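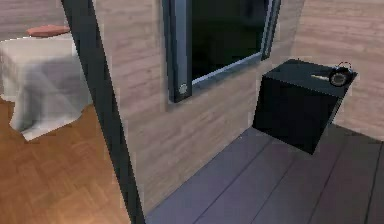
Clinmont cabins to reopen for short stays in March

Booking opens on Saturday at 9am for overnight stays at the Clinmont cabins, which have been closed to guests for two winters while the heating, drainage and access track were replaced.

The site has 14 cabins on the east side of Shih Water, a short walk from Clinmont village. All of them will be available from the start of March. Guests can stay for a single night or for up to two weeks, and there is no minimum stay at weekends.

The cabins are run by Nulent, which took over the lease from the parish estate after the previous operator gave up the site. Nulent also runs the campsite at Orkis, on the far side of the valley, and the two will share a booking office and a maintenance team.

What has been done

The old oil boilers have been taken out and each cabin now has its own electric heating, with controls in the main room. Roofs on the lower row have been relaid. The shared septic tank, which was the main cause of the closure, has been replaced and moved further from the water.

The access track has been resurfaced from the road junction to the car park. It was closed to vehicles over 3.5 tonnes and that limit stays in place. Coaches should continue to drop passengers at the village hall.

Two cabins on the upper row now have level access from the car park, a wider bathroom door and a shower without a step. These can be booked online in the same way as the others, but guests who need them are asked to say so when booking so that they can be held back.

Prices and booking

A night in a cabin sleeping two starts at £35 per person outside the school holidays. Bed linen and towels are included. Dogs are welcome in the lower row only, at no extra cost, with a limit of two per cabin.

People living in the Clinmont and Orkis postcodes will be able to book by phone a day ahead of everyone else. Proof of address will be checked on arrival. The same discount that applied under the previous operator, 10 per cent off midweek stays, will be kept for local residents until the end of the year.

Guests who had bookings cancelled when the site closed have all been refunded. Anyone who took a credit note instead can still use it, and the office will honour notes issued by the previous operator as long as the original email or letter is shown.

Randa Sayegh, site manager for Nulent, said: "We know people have been waiting for this and we are sorry it has taken a winter longer than we said. The drainage work was a bigger job than the survey suggested. It is finished now, it has been signed off, and we are looking forward to having guests back."

Response to the local consultation

Nulent received 238 replies to the questionnaire sent to households last summer. The most common concerns were parking on the lane, noise late at night and lighting along the path to the water.

As a result, the car park has been extended by one row and there will be no parking on the lane itself. Quiet hours will run from 10pm to 7am. The tall lamps on the path have been removed and replaced with low ones that switch off at 11pm.

Dalal Ghanem, who chairs the Clinmont Residents' Group, said: "Most of what we asked for has been done. We would still like a footway between the site entrance and the shop, and we will keep raising that with the council. The shop and the pub have both missed the trade, so we are pleased to see a date."

The path around Shih Water remains open to the public at all times and is not affected by the reopening. The small slipway will stay closed until repairs to the handrail are complete.

Notes to editors

Nulent is a privately owned operator of small holiday sites. Media visits to the cabins can be arranged on weekdays before the reopening through the Nulent press office. Please give two working days' notice.

ENDS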